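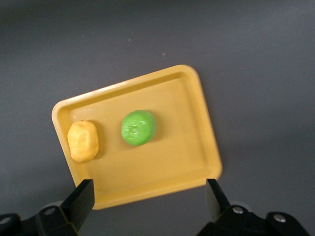
Section 4: Setting Up the Tray and Sorting the Small Items

Wednesday, June 10, 2020
By Satish Mudaliar

4.1 Scope

This section covers placing the shallow tray on the tabletop, loading it with small soft items, and clearing it at the end of a session. It applies to all Putska activity tables with a flat top. For the folding Torham table, read the note under 4.3 before starting.

Assembly of the table itself is covered in Section 2. Washing of fabric items is covered in Section 6.

4.2 Before You Start

You need:

– one shallow rectangular tray, plastic, with a raised rim
– the soft items for the session
– one lint-free cloth
– mild dish soap and lukewarm water
– the lidded storage bin (Alva, or another bin with a tight lid)

Check that the tabletop is level. Place a ball on it and let go. If the ball rolls, adjust the leg screws as described in 2.5 and repeat the check.

CAUTION: Do not use a tray with a cracked rim or a split corner. Cracks can pinch fingers and tear soft items when they are lifted out.

4.3 Placing the Tray

1. Wipe the tabletop with the damp cloth. Let it dry fully.

2. Wipe the underside of the tray. Grit trapped under the tray will scratch a matte top, and the marks cannot be polished out.

3. Set the tray down with the recessed side facing up. Do not slide it into place. Lift it and set it down again if the position is wrong.

4. Leave at least 4 inches between the tray and every edge of the table. Measure from the corner of the tray that is closest to the edge, especially when the tray is set at an angle.

5. Press lightly on each corner in turn. The tray must not rock. If it does, turn it over and look for a warped base.

The tray does not have to be parallel to the table edge. A tray set at an angle is easier to reach for two people seated at adjoining sides, and the rim holds the items equally well in any direction.

NOTE: On the Torham table, keep the tray clear of the center hinge. A tray that sits across the hinge line will rock even when the base is flat.

4.4 Loading the Tray

1. Inspect each item before it goes in. Squeeze it once and look for splits, leaks or sticky patches. Set aside any item that fails.

2. Place items on the recessed floor, inside the rim. Do not rest an item on the rim.

3. Start with the largest or most irregular piece and put it near one of the walls. Lumpy shapes stay put better there than in the open middle.

4. Place round items next. A molded ball with facial features should be set down gently and released only after it has stopped moving.

5. Leave a gap between items wide enough for two fingers. Items that touch tend to be picked up together.

6. Keep one layer only. Stacked items will fall over the rim, which is low by design.

For a first session, load two items of clearly different shape and color. Pairs such as green and yellow-orange work well. Where an item is close to the color of the tray, choose one that is visibly deeper in tone, or move it to a tray of another color. Users with low vision may find a tone-on-tone pairing hard to pick out.

CAUTION: Soft foam and squeezable items are not food, whatever their shape. Keep them apart from real bread, fruit and vegetables at all times. Do not use the same tray for snacks.

CAUTION: Items small enough to fit fully inside a child's mouth must not be used with children under three.

4.5 Lighting

Even overhead light is preferred. A single strong lamp at one side produces dark shadows beside the rim, and the recessed floor becomes difficult to judge by eye. Glossy items will also show glare.

1. Switch off any desk lamp aimed directly at the tray.

2. Sit where the user will sit and look across the table.

3. If there is glare on the rim or on a glossy item, turn the tray a little at a time until it clears.

A soft shadow along one or two sides of the tray is normal and does not need to be corrected.

4.6 Clearing and Cleaning

1. Remove the items one at a time, round items first.

2. Wipe each item with a cloth dampened in soapy water. Wipe again with plain water and leave to air dry. Do not wring or twist.

3. Wash the tray by hand. Work the cloth along the inside corner where the floor meets the wall, where most of the dust collects.

4. Dry the tray and store it flat. Do not stand it on edge for long periods – the base will bow.

5. Put dry items in the bin and close the lid.

Small dark specks on a foam or rubber surface are usually dirt. Try the soapy cloth first. If a speck does not come off, press beside it with a fingertip. A speck that opens under pressure is a hole, and the item must be discarded.

NOTE: Do not use alcohol, bleach or abrasive pads. These dull the finish and make soft items tacky. Flendine surface spray may be used on the tabletop but not on the tray or the items.

4.7 Troubleshooting

Tray moves when an item is lifted out
The underside is damp or the tabletop has been waxed. Dry both surfaces. If the movement continues, place a thin non-slip mat under the tray.

Ball rolls to one side
The tabletop is out of level or the base is warped. Repeat the check in 4.2 without the tray, then with it.

Item feels tacky after washing
Soap has been left on the surface. Wipe twice with plain water and let it dry overnight.

Color has rubbed off on the tray floor
Remove the item from use. Clean the tray with undiluted dish soap and rinse.

Changes to 4.4 and 4.6 checked by Amirul Santoso. The March version of this section should be taken out of the binder.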